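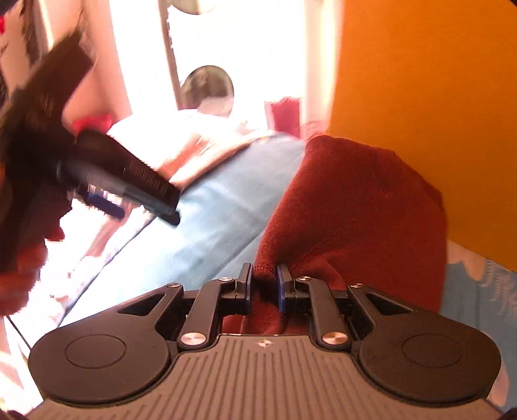 railhound_4
Is the Dresgate rail jam still on in June, or did they move it to the winter dates?

parkratsep
Still June! Dresgate confirmed it on 11/21/22 – 20 riders, best of two runs, and the Rätsep down-rail is back in the line.

sw1469
Love that rail, but two runs is too few. Nendton gave us four and the riding was so much better for it.

parkratsep
Disagree, two keeps everyone sending it from the first drop. Best atmosphere of the year, and my favourite crowd!

railhound_4
Stoked. Waxing the board tonight.

Contact the moderators | © Dromavano Forums | Back to top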